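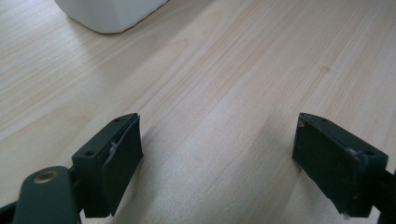
Sturnitari Hartwachsöl 986, farblos matt

Oxidativ trocknendes Öl-Wachs-Gemisch für Tischplatten, Arbeitsflächen und Möbel aus Massivholz oder Echtholzfurnier im Innenbereich. Geeignet für Ahorn, Birke, Buche, Esche und Eiche. Auf sehr hellen Hölzern empfiehlt sich die Variante 986 W mit geringem Weißanteil, die das Anfeuern dämpft. Nicht geeignet für Laminat, lackierte Flächen und Schneidbretter.

Produktdaten

Artikelnummer: 986
Glanzgrad: matt
Bindemittel: Leinöl, Sonnenblumenöl, Carnaubawachs
Gebinde: 0,75 l / 2,5 l / 10 l
Verbrauch erster Auftrag: 50 ml/m²
Verbrauch zweiter Auftrag: 20 ml/m²
Verarbeitungstemperatur: 15 bis 25 °C
Relative Luftfeuchte: höchstens 70 %
Überarbeitbar: nach 12 Stunden
Voll belastbar: nach 10 Tagen
Lagerung: kühl, frostfrei, dicht verschlossen, ungeöffnet 36 Monate

Untergrund

Die Holzfeuchte darf 12 % nicht überschreiten. Alte Lackschichten, Wachsreste und Silikonpolituren vollständig entfernen. Stufenweise schleifen, Endschliff Körnung 150 bis 180, immer in Faserrichtung. Feinerer Schliff verringert die Aufnahme und führt zu ungleichmäßigem Glanz. Äste und natürliche Verfärbungen bleiben nach dem Ölen sichtbar und treten meist etwas stärker hervor. Wasserflecken vor dem Auftrag ausschleifen. Schleifstaub absaugen, nicht feucht abwischen.

Verarbeitung

Gebinde gut aufrühren. Öl mit Flächenstreicher oder kurzfloriger Rolle dünn und gleichmäßig auftragen, 15 bis 20 Minuten einwirken lassen. Überschuss mit fusselfreiem Tuch restlos abnehmen, anschließend mit weißem Pad einmassieren. Klebrige Stellen nach dem Trocknen sind stets auf nicht abgenommenen Überschuss zurückzuführen. Der zweite Auftrag erfolgt nach 12 Stunden ohne Zwischenschliff; bei aufgestellten Fasern leicht mit Körnung 240 brechen. Tischplatten beidseitig behandeln, Hirnholzkanten dreimal. Werkzeuge sofort mit Brello Pinselreiniger oder Terpentinersatz auswaschen.

Pflege

In den ersten 10 Tagen nur trocken abwischen und keine Gegenstände mit Gummifüßen abstellen. Danach nebelfeucht mit verdünnter Holzseife reinigen. Mikrofasertücher und Scheuermilch greifen die Oberfläche an. Bei nachlassender Wasserabweisung einen dünnen Pflegeauftrag vornehmen. Kleinere Schadstellen lassen sich partiell anschleifen und nachölen, Farbunterschiede gleichen sich mit der Zeit an.

Sicherheitshinweis

Mit dem Produkt getränkte Lappen und Pads können sich selbst entzünden. Nach Gebrauch in Wasser legen oder im geschlossenen Metallbehälter aufbewahren und entsorgen. Während der Trocknung für Frischluft sorgen. Von Kindern fernhalten. Nicht in die Kanalisation gelangen lassen.

Zubehör

Flächenstreicher Dravton 70 mm
Pad weiß, Handformat, 5 Stück
Holzseife 81, Konzentrat, 1 l
Brello Pinselreiniger, 0,5 l

Technisches Merkblatt und Sicherheitsdatenblatt auf Anfrage. Vor Beginn der Arbeiten eine Probefläche anlegen.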